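From: Kacper Szczepańska
To: wieczorek-creek list
Subject: Re: [wieczorek-creek] tick numbers?? and the beetle thing

Quick reply, between two meetings, sorry for the fragments.

Lech Sikora wrote:
> Two questions for whoever has the folder. First, did we ever get the
> tick drag numbers from the east meadow? The people on Jenberg Road
> are asking again and I keep saying "soon".
> Second, somebody told my neighbor the county is going to let beetles
> loose along the creek in August. Is that us? She has roses and she
> is not happy. Would like to have an answer before I see her Thursday.
> Lech

Ticks first. Yes, we have them. 39 nymphs on the east meadow drags, which is up on last year but the grass was taller and we went out later in the morning so I would not make a big deal of it. West side much lower, didn't bring the sheet with me. None of them tested yet. Please don't tell Jenberg Road anything about Lyme until the lab writes back, last time that went round the whole street by dinner.

Beetles. Yes that's us, well, us and the county. It's the loosestrife leaf beetle. Eats purple loosestrife and that's pretty much its whole life. Plan is 2,830 beetles total, split between the footbridge and the low bank behind the Stonero lot. First box of 800 goes in at the footbridge, early, before it gets hot. The rest a week later if the first lot is feeding.
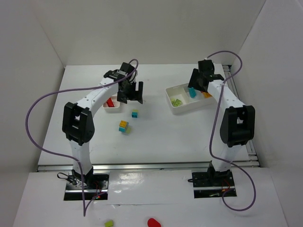
Roses: she can relax. They may nibble a leaf here and there when they first come out hungry, but they can't raise young on roses and they wander back to the loosestrife. If she sees small brown beetles on the blooms in June it is far more likely rose chafers or something, different animal, nothing to do with the creek. Happy to go over and look at her bushes if that helps.

Do NOT promise her the loosestrife will be gone by fall. It won't. First year you mostly see holes in leaves. Year two or three the plants get short and stop flowering so much. The Trenulell end of the creek may need hand pulling anyway, too shady there for the beetles to bother.

Things I still need:

- somebody with a truck at the footbridge, 7 am, day to be confirmed
- the mesh sleeves back from whoever borowed them
- 60 marker flags, the orange ones, not pink, pink gets pulled up by the mowing crew
- permission slip from the Stonero people, I left two messages

Also please nobody spray on the bank for two weeks either side of the release. Not even for the mosquitos. I know. Wear long sleeves.

Will send the tick sheet tonight if I can get teh scanner to work, otherwise I'll just type the totals in.

Kacper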